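Skikodico Shared Workshop: Bin Sorting Cell
Progress report to the Nellari small projects fund, second period, to end of May

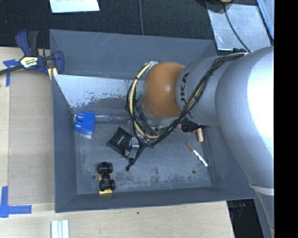
1. Status

The cell is assembled on the wooden bench and runs under supervision. The arm was bought used in the first period and reaches into a gray bin clamped to the tabletop. The work in this period covered cable routing, bin mounting, and the first long series of pick attempts on mixed small items. Spending is within the approved budget. One deliverable, the written build guide, is late and is covered in section 6.

2. Mechanical work

The bin used to shift whenever the gripper pressed against a wall. A bar clamp at the corner, with a scrap of wood under the jaw, has stopped this. Bolting the bin down was considered and dropped, as the bench is shared and has to be cleared for other users. Positions on the board to the left of the bin are marked in blue tape. The tape is adequate for now but lifts at the corners and will be replaced with scribed lines.

The bin itself is secondhand. The floor is scuffed and has two small holes. The holes have caused no trouble so far. The scuffing has, in a minor way: pale marks on the floor are sometimes picked up by the detection software as objects. A matte liner is on order from Wirex.

3. Cabling

Cables run along the outside of the arm and loop around the wrist joint. The loop was made generous so that the wrist can turn fully without pulling on the connector. The cost is that the loop hangs low and can cover items in the middle of the bin when the arm is down. Two options are open: a second tie point higher up the arm, or a shorter cable with a swivel fitting from Taşdemir. The tie point will be tried first.

4. Test results

The test set is made up of household and workshop items of mixed shape, including a toy truck, a plastic building block, a fabric pouch and a marker. Items are placed by hand and left as they fall.

Pick attempts logged: 622
Attempts stopped by hand: 9
Success rate on rigid items, last test block: 92 percent

Soft items are clearly worse and are not included in the rate above. The pouch is the hardest. Its drawstring tends to end up between the fingers, and the grip then closes on the cord alone. The truck is picked well on its wheels and poorly on its side. Thin items lying close to the near wall are often missed, as the wrist reaches its tilt limit before the fingers reach the floor.

Of the manual stops, most were for the cable loop touching the bin rim. No damage resulted.

5. Safety and use of the space

The arm runs at reduced speed with one person at the stop button. Each session begins with a check of the clamp and the cable ties. Sessions are limited to 30 minutes so that other members can use the bench. Evening slots after 7 p.m. are the most reliable.

6. Delays

The build guide was due in this period. The text is drafted up to the wiring chapter. The rest depends on the cable decision in section 3 and will follow once that is settled.

7. Next period

Fit the higher tie point and repeat the rigid item tests.
Install the bin liner and retune detection.
Log soft items as a separate series.
Complete the build guide and send it to the fund for comment.

No change to the grant amount is requested. We ask for approval to move the unspent part of the fasteners line to cabling, in case the swivel fitting is needed.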